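The arm in the back of the Mapplebeck workshop

I went to see a robot arm and stayed long enough to miss my bus, which I blame entirely on the guy who built it. He asked me to leave his name out ("my boss thinks I have a quiet hobby") so I'll just call him the builder, and I'll tell you he has a bench at Mapplebeck, the shared workshop I keep going on about, and that he makes very strong tea. 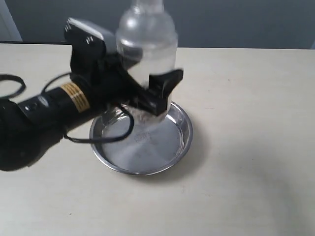 I had expected him to start with the motors. He started with the table! "Everybody wants to talk about the arm," he said, "and I spent most of February on getting the arm to agree with the table about where the table is." The first week, he told me, it would come down a finger's width too low every single time and lean its whole weight on whatever was under it. He lost a mug that way, and a perfectly good ruler.

The project is called Waninari, a name he and his bench neighbor came up with on a long drive and now can't explain to anyone. The idea is simple enough to say out loud: an arm that can pick up ordinary kitchen stuff, carry it over a dish, tip it and put it back. Bottles, jars, the odd spoon. He'd love to have it measuring out flour one day (he bakes, a lot), but he was quick to wave that off when I got excited about it.

"Flour is years away. Flour sticks to everything. I want it to handle a bottle without me holding my breath."

So I asked him why a clear bottle, which seemed to me like picking the hardest thing in the cupboard. He laughed and said I was right. The vision side of the setup hates clear plastic, because half of what the camera gets is the wall behind it. His first fix was a strip of masking tape around the middle, and it worked so well that he felt guilty and took it off again. "If I have to put tape on everything I own, I haven't built much."

The dish was my other question, and I got a longer answer than I'd bargained for. He likes metal for the noise. When the bottle touches down too hard there's a clang, and he can hear it from the other side of the room while he's typing, so he doesn't have to keep looking up. Other people at Mapplebeck can hear it too, of course. There has been a conversation about that, and the clanging now stops at 9 in the evening.

We got on to the gripper next, and here he really warmed up. The fingers are his own design, version 4, and he pulled the old ones out of a drawer to show me. The first set were smooth and straight and dropped everything. The second had rubber glued on, which peeled. The third gripped beautifully but wouldn't let go, and he had to unscrew one finger to get a jar of mustard back. What finally got him somewhere was cutting notches in the ends, an idea he says he stole from a cheap pair of barbecue tongs.

"I drew them on the back of a Gruline receipt," he said. Gruline is the parts place out by the ring road, if you don't know it, and he must be keeping them in business. He gets his cable there too. I asked about the cable because there's a fair bit of it hanging around the arm, and he made a face. He's tried clips, he's tried sleeves, he's tried zip ties, and each time the wrist turned further than he'd planned and something pulled out. For now he leaves plenty of slack and moves it by hand if it gets in the way.

The software side I'm less able to report on, so forgive me. He uses a motion planner called Kastico that someone in the workshop recommended, and on top of it he has a pile of scripts that he describes as "mostly apologies." He keeps a log of every pour he tries, and when I visited it stood at 1317. Each entry gets a word or two. I was allowed to scroll through it and my favorite just says "oh no."

Money came up, because I'm nosy. He figures he's spent around 200 dollars on the fingers alone, counting all the plastic that went in the trash, and he'd rather not add up the rest.

I wanted to know if there was a moment when it felt like the thing was working. He had to think about it. It was 24th December, he said, and he'd only come in to pick up a coat. He ran one pour before going home, then another, and then he called his sister to say he'd be late for dinner.

"And was it good?" I asked.

"The dinner? Cold."

He's redoing the wrist mount next, and after that he wants to try a jar with a lid on it. I've told him I'm coming back for that one, and I'm bringing my own mug.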